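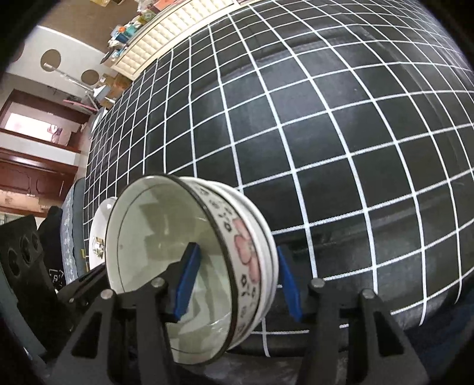
Samholm kit on a nested stack of bowls, one blue pad inside the tipped bowl and one outside the stack.

Samholm Hand-Held Gripper Kit, reviewed by Hywel Harries
2026-03-10

The Samholm is a two-finger parallel gripper sold by Cendside as a kit. It comes in hand-held form, with an optional flange for mounting on an arm. I paid $1697 for a pair in October and built both at home on a folding bench. Total assembly time was 10 hours, most of it spent on the first one.

The linkage is the best part of the design. Each finger runs on two links with pivots at both ends, and the outer links have triangular cutouts to save weight. The pivots go together with supplied pins and thin washers. The manual shows the washers on the wrong side of the inner link in step 16. Follow the exploded drawing at the back and the fingers close evenly. Follow step 16 and one side drags near the end of its travel.

Play at the fingertips was small on the first unit and a little worse on the second, where one hole had been drilled oversize. Cendside sent a replacement link without argument. I would still check every hole against a pin before starting.

The pads are soft, blue and ribbed, and they are glued to the finger faces. Glue is a poor choice for a wear part. The older Hopkin kit used two small screws per pad, and changing them took a minute. On the Samholm you scrape, clean and wait for the adhesive to cure.
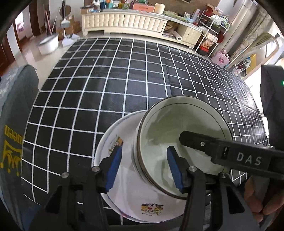
Glazed dishes are my standard test because they are smooth, curved and heavier on one side when tipped. With one pad inside a bowl and the other outside, the grip is secure as long as the wall sits near the middle of both pads. Near the tips it slides. A stack is harder, as the pads have to clear several rims at once and the inner bowl can turn against the others. I got the best results by closing slowly and keeping the fingers square to the wall.

The trigger is stiff for the first few days. A 4 mm hex key adjusts the return spring -- the screw is under the grip cover, and the cover has to come off completely to reach it.

For comparison, the Vilcombe kit is cheaper and its trigger is better, but its fingers flex sideways under load. I sold mine. The Samholm stays straight, and I intend to keep both units once I have drilled the fingers for screw-on pads.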